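30/08/2019, absorbents notebook

Read the Hviid data sheet again over coffee. Uptake is given as 351 percent by weight, with no test liquid, no soak time and no word on draining. I don't believe it. I don't necessarily think anyone lied either, but a number like that usually comes from dumping granules in a beaker of deionized water, leaving them overnight and weighing the whole wet mess, free water included.

Sylvie Gill thinks I'm being unfair and that Gririk quotes its figures the same way. Fine, then I don't believe Gririk either.

What I want to know before we order more in September:

- uptake in salt solution, drained on mesh until the dripping stops
- whether the clump holds when it's lifted
- how much dust comes off a bag that has been driven across town

**Soak, first go.** Two samples, Hviid and the old Fiveck stock, same mesh baskets, same salt solution. Hviid came out ahead. By how much I'm not writing down yet. The Fiveck bag has been open since before I started here and must have pulled moisture out of the room all summer, so its dry weight isn't a dry weight. Comparing the two proves very little. Need to oven dry both and start over. Should have done that first.

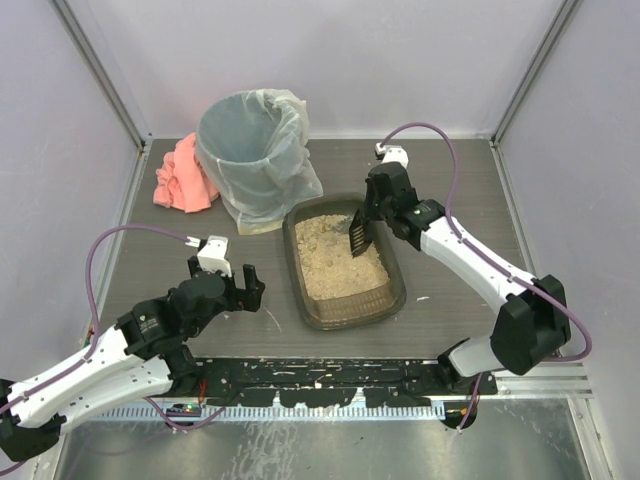

Bed depth is the other thing the data sheets skip. They all say to pour to an even depth, and then the clump results get reported as if the bed had been even. Anyone who has filled a tray knows what it looks like afterward: the beige stuff sits in mounds with small lumps all over it. A drop that lands on a mound has more material under it than one that lands in a dip, and if it reaches the plastic it spreads flat and glues itself there. So one product can give a neat ball or a pancake depending on where the pipette was pointing. I'd like to see depth at the drop point recorded for every single clump. Ditte Laxdal says that will double the work. Probably.

**Drop test.** Clumps made yesterday on the leveled bed, 33 of them, released over the steel plate. We score by sieving afterward and weighing what stays on top. My complaints about my own results:

1. Half were lifted by me and half by Ditte, and I squeeze. Hers stayed together better. Needs one pair of hands.
2. The balance was drifting again. I zeroed it between runs and it still wandered. Anything after lunch is suspect.
3. Some clumps had been standing longer than others. No idea how much that matters, and the Drirkton method note just says "allow to set," which could mean anything.

Averages look lovely on the spreadsheet. I'm leaving them off this page so that no one copies them into a slide.
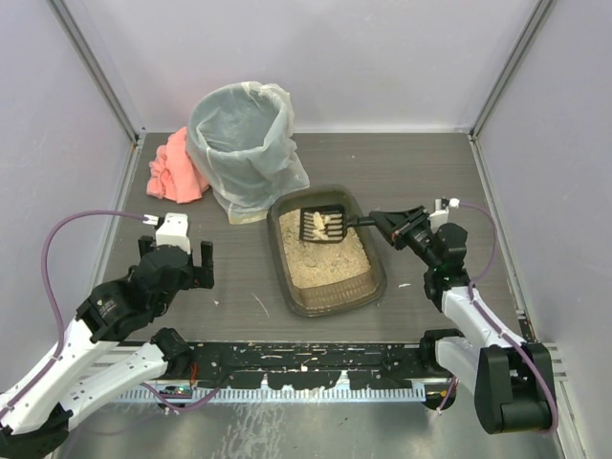 *Litter tray, bin with white liner behind.*

**Dust.** Sylvie's idea: shake a fixed weight in the closed drum, let it settle, weigh the filter. Did 3 runs on Hviid. The filter gained weight every time, but then the blank filter, left on the bench with nothing done to it, gained weight too. Paper picks up water from the air. So we have a perfectly good humidity sensor and no dust test. Glass fiber filters are on the shopping list. Until they come, the "99% dust free" on the Hviid bag stays where it is, on the bag. 99% of what? Number of particles, mass, bags?

Called Hviid about it. Pleasant man in sales, offered to send a brochure.
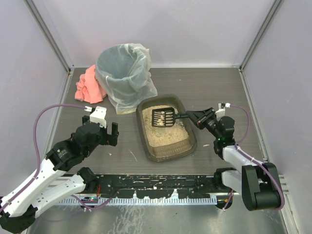 Ditte found the older Gririk sheet in the drawer, and the claimed uptake there is lower than on the current one for what she swears is the same product code. Either they changed the clay or they changed the test. Wrote to ask which. I'd bet on the test.

Also checked our own salt solution. The bottle label has a concentration but no initials and no date. Made fresh, poured the old one away. That means the soak numbers from this morning go too, which I was halfway to doing anyway.

To do:

- oven dry Hviid and Fiveck, same shelf, same time
- glass fiber filters
- get the balance looked at (asked 2 times already)
- repeat drops, Ditte lifting, set time written next to each clump
- Sylvie to try the overnight beaker method on Hviid. If she gets anywhere near 351 I'll buy lunch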